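Thu 3 August, walk-through of the snack packing bench and dry store, Jornden building, ground floor

Good morning, everyone, and thank you for leaving the benches so clear for me. I've kept to the usual list and written my comments under each item, a bit more fully than the form allows for, I'm afraid. Anything marked **Fix** should be sorted before the next walk-through, and anything marked **Watch** is simply something I'd like us all to keep half an eye on.

**1. Floor and walkways** - OK

Swept, dry, and no boxes in the yellow lane. The mat by the Nouri shelving has finally been taped down along its curled edge, and I was so pleased to see it that I walked over it twice.

**2. Fire exit and extinguisher** - OK

Door opens with one push. Extinguisher tag is in date, last serviced in February.

**3. Dry store shelving** - **Fix**

The Jidelis cartons are stacked 8 high on the back shelf, and the bottom one is beginning to bow. Please bring them down to a height you can reach without stretching (I know the top shelf is handy, but my shoulder still remembers last winter). One bracket on the left upright has 2 bolts missing. I've hung a tag on it, so kindly don't load that end until the tag comes off.

**4. Work surface and paper covering** - OK / **Watch**

The board under the packing area is sound, and the paper sheet on top was lying where it should. It doesn't reach the whole way across, so there is bare wood along the top and a wider band along the bottom. I don't mind that at all as long as bags and trays stay on the paper. Change the sheet if it tears or gets greasy, and run your palm along the bare wood when you do, feeling for splinters.

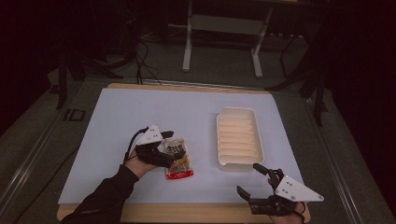 *Item 4: snack bag and ridged white tray on the paper, bare wood showing at the front.*

**5. Trays** - OK

I like these white ones very much. The rounded corners are kinder to the little bags, and the raised rim gives you something to hold. Do look down into the ridges before you fill one, as crumbs love to settle there, and put any tray with a cracked rim in the reject bin.

**6. Bags and seals** - **Watch**

Pick up by the top of the bag and try not to squeeze the middle. Batch 393 was fine on the ones I tried. If a seal feels soft or you hear air when you press it, set the bag aside and write the batch number on the sheet. Please don't tape it.

**7. Cleaning supplies** - **Fix**

The Guvuro spray is back on the food shelf again! It belongs in the low cupboard, with its cap on. We also need wipes; I've put in for a box of 400.

**8. First aid box** - OK

Full, apart from the small bandages, which I topped up from my own drawer.

Signed copy is on the clipboard by the door, and I'll be back to look at that bracket.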